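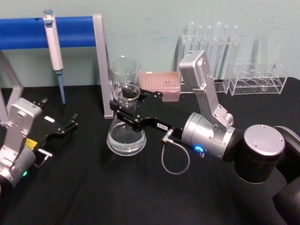 Clukadbridge bench automation project
Progress report to Sarano, April
Prepared by Endang Lubis

Status in brief

We planned to have 381 demonstrations recorded by the end of this period. We have 358, and I would only stand behind 249 of them. The rest are on disk, they play back, and they will be counted by anyone who counts files. I don't think Sarano should count them, and I have left them out of the totals further down.

The rig itself is in decent shape. Both arms are running, the head camera and the two wrist cameras stay in step with each other, and the operators no longer need help to start a session. My concerns are with what we are recording and how much we can conclude from it.

What was recorded

All work this period was on the glassware tasks: taking hold of a conical flask by the neck, lifting it, moving it to a marked spot and setting it down. Most of these need one arm. The other stays open and out of the way, and we record its joint positions anyway. The tasks that do need both arms, such as steadying a rack while a tube is drawn out of it, have barely been started.

The 109 demonstrations I have set aside fall into two groups. In the larger group, the operator corrected the grip several times before lifting. A person watching would call that a success. A model trained on it will learn to fidget. In the smaller group, the flask was put down outside the mark and the operator pressed "complete" out of habit. We have since moved that button to a foot pedal, and the habit seems to have gone, though I would want another month before saying so in front of anyone.

Clear glass

The proposal described transparent objects as "a moderate perception challenge." I wrote that line and I would like to take it back. When a beaker stands behind a flask, the two outlines run together and the depth readings are close to useless. Our operators cope well enough because they know what a flask looks like. The policy has no such advantage, and so far it reaches for rims that belong to the wrong vessel.

Khoo, who supply the training software, have suggested we put colored tape on the necks. This would raise our success figure quickly. It would also give us a robot that can pick up taped flasks, and no lab we have talked to tapes its flasks. I have said no for now. If Sarano sees it differently I would rather hear it before the next round of recording than after.

First training run

We trained one policy on the 249 accepted demonstrations and ran it on the bench. With the flask where the operators usually put it, the arm gets there and closes on the neck often enough to look good in a video. With the flask moved a hand's width toward the pipette stand, it mostly fails. I take this as a sign that the model has learned our bench layout more than it has learned flasks. Please treat the clip that went around last month with some caution - it was the best of 19 tries, and I should have said so when I sent it.

We have not tested with different amounts of liquid in any organized way, and nothing about pouring should be read into these results.

Spending and time

Equipment spending is within budget. Operator hours are over, almost all of it from redoing sessions after the gripper cables snagged. Kaken has quoted for a shorter cable with a right-angle plug, and we have ordered one set to try on the right arm first.

Next period

Starting positions will be drawn at random by the software before each recording. Operators dislike this because it slows them down, and our count will drop. I expect fewer demonstrations next time and ask that this not be taken as the project falling behind.

A second person will review every recording before it is accepted. Up to now the operator has graded their own work, me included.

The pipette tasks are postponed. They were due to begin in the coming period, but I see no point in adding a harder tool while the flask results depend so much on where the flask is standing.

Decision needed from Sarano: whether the milestone payment is tied to recordings made or recordings accepted. The agreement can be read either way. I have drawn up the budget on the second reading, and it leaves us short by one month of operator time.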